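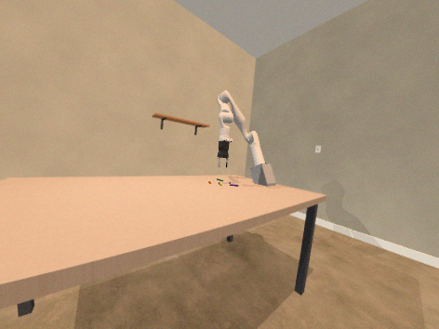 August, kurz nach 23 Uhr, Werkstatt hinten. Heute endlich wieder an der Simulation für den Sortierarm gesessen, und diesmal läuft der Import von Brayans URDF ohne Gemecker (Skunix 2 installiert, die alte Version fliegt runter!). Tisch, Sockel und Arm sitzen jetzt da, wo ich sie haben will, der Sockel rechts auf der Platte, damit links Platz für die Ablage bleibt. Die bunten Teilchen unter dem Greifer sind noch arg winzig geraten, und das dunkelviolette liegt mir zu nah am Sockel, da muss der Arm sich ganz schön zusammenfalten. Das Wandregal ist leer, kommt später vielleicht als zweites Ziel dran.

Zahlen, bevor ich sie vergesse: 274 Durchläufe mit der alten Greifhöhe, davon 116 sauber gegriffen. Mager. Ich tippe auf die Reibung an den Fingern, Amparo Chambi meint, der Greifer schließt einfach zu früh. Hat sie wahrscheinlich recht, sie hat den echten ja verdrahtet.

Über Nacht laufen jetzt über 1.020 Durchläufe mit verzögertem Schließen, Log liegt im Ordner Villanueva. Bitte den Rechner NICHT ausmachen, auch wenn der Lüfter nervt!

Offen: Netzteil bei Trodier nachfragen, Fingerspitzen neu drucken (Brayan, hast du noch TPU?), Teile in der Szene größer skalieren.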